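# Visit to the Strength of Materials Laboratory, Usthorpe

The Andreadis Technical Trust was pleased to accept an invitation from the Usthorpe campus to attend its February open day. Our party arrived at 9:30 on Tuesday morning and was received in the main foyer, where each visitor was issued with a badge and a printed program. The tour covered the concrete yard, the soils room and the strength of materials laboratory, and this report deals chiefly with the last of these.

The laboratory is a working room with a concrete floor, and it is kept in regular use by the Jorker apprenticeship stream as well as by the campus's own students. Its principal item is a universal testing machine with a rated capacity of 600 kN, used in the teaching program for tension, compression and bending. The load is read from a large analog dial on a green control panel, and the UP, DOWN, ON and OFF buttons are set in a strip at the side. Staff explained that they prefer a dial for first-year teaching — a student who has watched a pointer climb tends to remember where the specimen yielded.

Care of the equipment forms part of the course. Students learn to wipe down the dial and panel, and to keep the floor by the machine in order, before they are permitted to run a test.
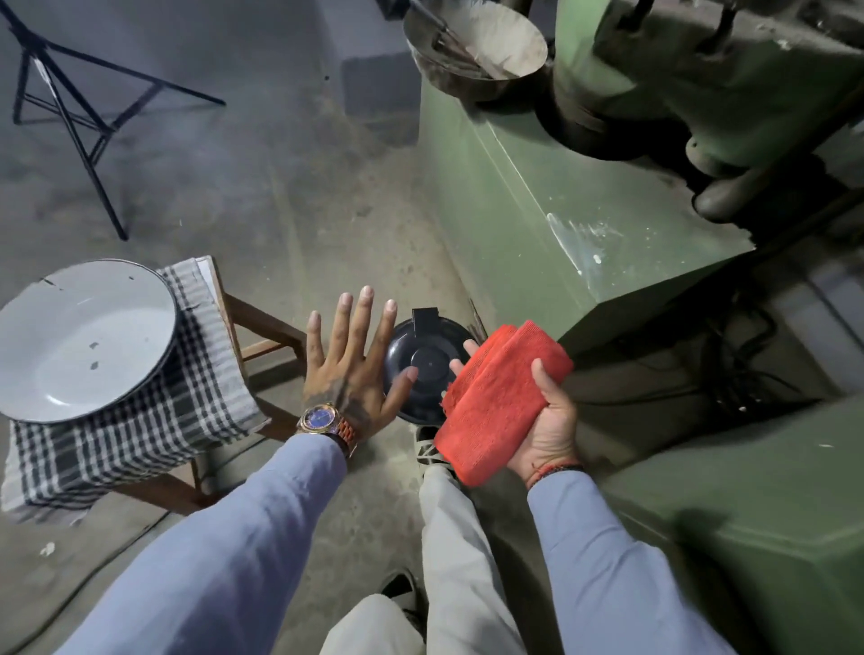
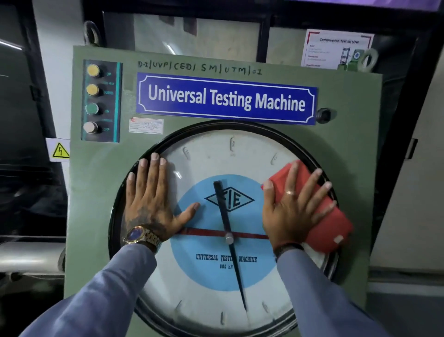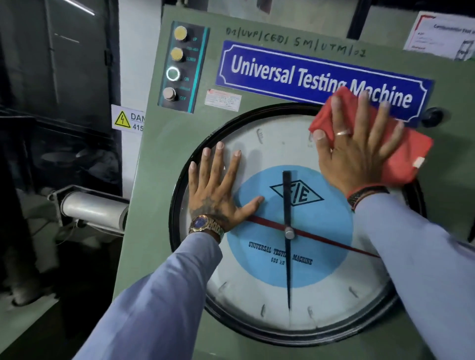
After a short break we were shown the laboratory's record books. Each test is entered by hand and later copied to the Kenon register, which held 1,215 entries at the time of our visit. The older volumes are stored in the office next door and may be consulted on request. Our members noted that the handwriting in several of them had faded, and we have suggested that these be scanned first.

The afternoon session was given over to questions. Around 53 visitors attended, and the discussion centred on class sizes and on the cost of calibration. The campus limits each practical group to five students, and it intends to keep this limit next year. Parking was difficult after lunch, and members planning to attend in future are advised to use the north gate.

The Trust thanks the Usthorpe staff for their hospitality. A return visit to the soils room has been proposed for the spring term.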